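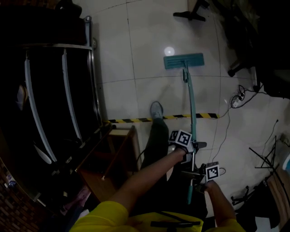
Flat mop leaves streaks on glossy white floor tiles, what am I doing wrong
Posted by Simão Cardoso, 20 January 2025
Viewed 528 times

Right, quick one as I'm on my break. We moved into a unit at Sturnwood in April and the whole floor is shiny white tile with grey grout. Looks lovely for ten minutes. I mop it with a flat mop, long handle, the rectangular head sort, and every single time it dries with streaks. Big swirly ones. Worst under the ceiling lights, you get that bright reflection on the tile and all round it you can see every pass I've made.

What I use: hot water, a good glug of Vistelell floor cleaner, one bucket. Pad goes in the washing machine with the towels. Sweep first, mostly.

Also there's hazard tape on the floor (yellow and black, has to stay) and the edges of it have gone grubby and sticky, and the mop catches on it. And shelving I can't shift, and power strips and cables on the floor which I just sort of go round. So there's a grey tidemark round everything.

Tried more cleaner. Worse if anything. Is it the mop, the tiles or me? Don't really want to spend much. Thanks in advance

Cosimo Ruggiero
It's the cleaner. Well, mostly. "A good glug" is far too much, glossy tile doesn't soak anything up so whatever you put down stays there when the water goes. You've probably got months of it built up by now. More cleaner = more film = more streaks.

What I'd do, in this order:

Strip it first. Bucket of warm water, splash of white vinegar, no cleaner at all. Do the floor twice, changing the water in between. It'll go cloudy, thats the old product coming off. Keep the vinegar off the grout as much as you can and don't make a habit of it, once is fine. If you've any natural stone in there skip the vinegar altogether.

After that, a capful of cleaner to a bucket, or whatever the bottle says. Measure it. Two buckets if you've got them, one to wash, one to rinse the pad.

Wring the pad out properly. Should be damp, not dripping. Flat mops go wrong when they're too wet, they just push a puddle about.

Work backwards towards the door in a long S, head flat on the floor, same edge leading the whole time. Don't scrub back and forth, that's your swirls. One hand near the middle of the handle, other one lower if you need to lean on a mark, but don't lean the rest of the time. Turn or swap the pad when it looks grey. On a floor that size I'd get through three or four.

Then go over it dry with a clean microfibre pad. Boring but it's the bit that makes the difference on white gloss.

Pads: stop washing them with the towels. They pick up all the lint, and if you use fabric softner that coats the fibres and they smear. Wash on their own, no softener, air dry.

Tape: don't mop across it, go along it. Mop head catches the edge and lifts it, then dirt gets in the glue. For the sticky line use a bit of white spirit on a cloth, only on the tile, wipe straight off and then wash that patch. If the edges have really gone, pull it up and relay it on a dry floor. Press it down hard.

Cables: unplug the strips at the wall and get them up off the floor before you start, please. Hang them on the shelving or put them on a chair. Don't mop round live sockets. Sorts out your tidemark as well.

Stomorov
get a steam mop. never looked back

Pilkington_77
Agree with most of what Cosimo says, would go careful with the steam mop though, it'll have that tape up in no time.

Only thing to add, "sweep first, mostly" jumped out at me. Hoover it. Every time, edges and all, and under the shelves with the thin nozzle. Grit and fluff turn to grey paste the second they get wet and then you're painting it round the room. Same with chair wheels, they're filthy, wipe them while you're at it or you'll get little tracks on it the next morning.

Hard water area? If so try rinsing with cooled boiled water in one corner, see if its better. Mine was. Can't be bothered doing the whole floor like that mind you, I just dry it off quicker.

Simão Cardoso
Cheers all. Definitely using too much then, and yes softener, guilty. Going to strip it tonight once everyones gone home. Does the vinegar smell hang about?

Cosimo Ruggiero
Hour or so with a window open.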